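Grippers: two spare sets or one?
Board: Buying and Budgets

ningsih_y
OK so I'm doing next year's equipment list and I'm stuck on the grippers. Hicham Alaoui wants 2 spare pairs of fingers per arm, I had one pair down. Plasport quoted 451 a pair and the wrist cameras are on a separate quote. Am I being cheap?

adelmo.p
Yes! Fingers wear. We ran sportswear on ours all through December and the tips got slick way before anything else went. Knits are rough on them.

carbone_m
I'd go the other way. Get one spare pair and put the money toward a second table. We lost more hours waiting on a free table than we ever did on worn tips. Also cables, please budget for cables.

adelmo.p
A second table without working fingers is a very nice table, Manuela.

carbone_m
Ha, fine, but 451 times every arm you own adds up quick. Ask if they'll sell just the tips. Kılıçarslan did that for us (took forever to ship though).

ningsih_y
Ooh, I didn't know tips alone were a thing. I'll ask. My whole line for grippers and spares is 1,646, so two pairs per arm eats it up and then some. We have 6 arms in the plan if the new ones get approved. We're mostly doing jerseys and shorts, elastic cuffs, piping, that kind of stuff. Posting what the work looks like so you can judge the wear for yourselves:

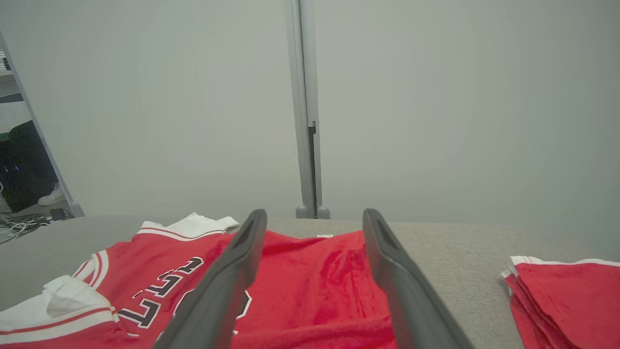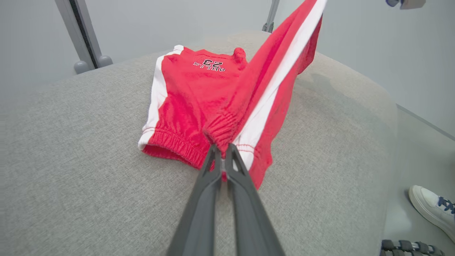
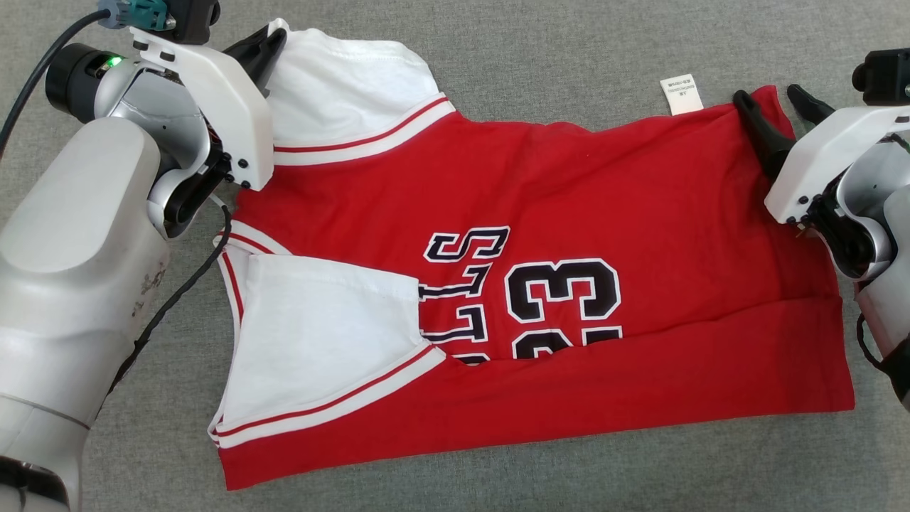 Proludard Garment Handling Team

adelmo.p
Pinching a gathered cuff like in the shorts one is what I'd worry about. All that pull goes through a little bit of fabric. I'm sticking with two pairs.

carbone_m
And I'm looking at the cables on that left arm in the last one and sticking with cables, lol. Put a few clips on the list too, they cost next to nothing.

ningsih_y
Clips added! I'm going to ask Plasport for a tips-only price before I touch the finger line again. Hicham can argue with me after that.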